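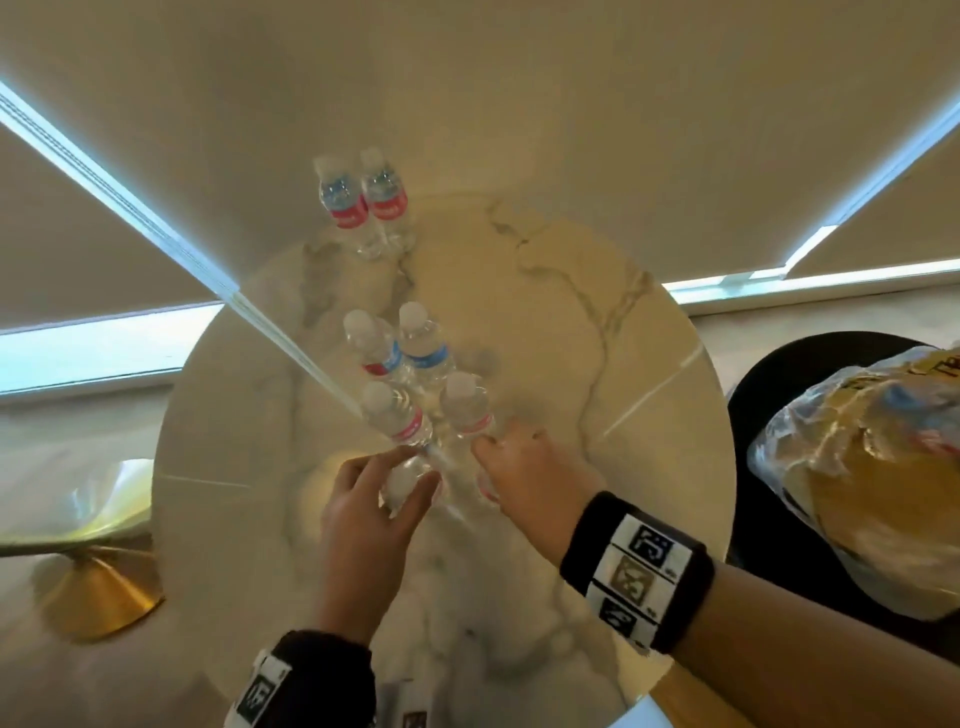
We need hands! Paid ones, for the Treltham project

Hi, I'm Renata Garrido, and I'm looking for people to come and teach our robots how to do very ordinary things. Moving bottles, folding dish towels, putting the lid back on a jar. If you've ever cleared up after a birthday party, you already have most of the training you need, and I'll give you the rest over a cup of coffee.

I run the demonstrations side of Treltham, a small project at the Valdebenito building in Wirnside. There are a handful of us, we're friendly, and we're behind on our recordings (my fault, I was too hopeful about the summer). So I'm taking on 24 new demonstrators, starting in December.

What you'd be doing

The job comes in two flavors, and most people end up doing a bit of both.

The first is by hand. You put on a pair of wristbands with little black-and-white square markers printed on them, you wear a camera on your head, and you do the task at a table with your own two hands. The markers help our software work out where your wrists are. You might spend a session rearranging water bottles on a tabletop: bring them together in a block, split them into pairs, line them up, start again. It sounds like nothing, and then on your tenth go you notice you always steady one bottle with your left hand before you reach for the next. I love that stuff. That's exactly what we want on the recording, so please don't try to move like a robot! Move like you.

The second is by remote control. You sit at a station we call the Ument (Efren named it and refuses to say why), take hold of two handles, and a pair of robot arms across the room copies you. This one is slower and fussier, and your first few tries will be awful. Mine were. I knocked over everything I was supposed to pick up and then dropped a spoon behind the radiator. Give it a couple of sessions and it starts to feel like parking a car — you stop thinking about the wheel.

Hours and pay

A session is 2 hours, with a proper break in the middle. We pay $60 a session, plus your bus fare or parking. Your training session is paid at the same rate, and so is any session we have to cancel on the day. There are morning, afternoon and early evening slots, and you can mix them however you like. I'm asking everyone to commit to at least 40 hours in total, spread over as many weeks as suits you, but no more than one session a day, please. Arms get tired.

Who I'm hoping to hear from

You need to be 18 or over and allowed to work in the US. You should be comfortable using both hands at a table for stretches of ten minutes or so, sitting or standing, whichever you prefer. Glasses are fine, the camera strap goes over them without a fuss. Left-handers, please, please apply! We have far too many right-handed recordings. I'd also love more people with small hands, big hands, stiff fingers or long nails, and anyone retired who thinks this sort of ad isn't meant for them. It is.

You don't need to know a thing about computers. If you do know a lot about them, that's okay too, but you'll still be moving bottles.

A few practical bits

We record what your hands do and what the head camera sees. We don't record sound. Your face isn't in our shots unless you walk past a mirror, and we check for that and cut it. Your name is kept apart from the recordings, and you'll get a plain two-page consent form to read at home before you sign anything. You can stop partway through a session and still be paid for it.

Wear short sleeves or something that rolls up above the wrist, and leave watches and bracelets in your bag. The wristbands are wiped down between people, but if you have sensitive skin tell me and I'll find you the softer pair.

The building has a ramp and an elevator. Ring the side bell, the front one hasn't worked since we moved in.

How to apply

Use the form on this page or leave a message at the Valdebenito front desk for me or Efren Lagman, who handles the schedule. Tell us your name, which times of day suit you, which hand you write with, and one household chore you're weirdly good at. No resume — I won't read it. I'll call you back for a quick chat, and if we both like the sound of it, Efren will book your training session.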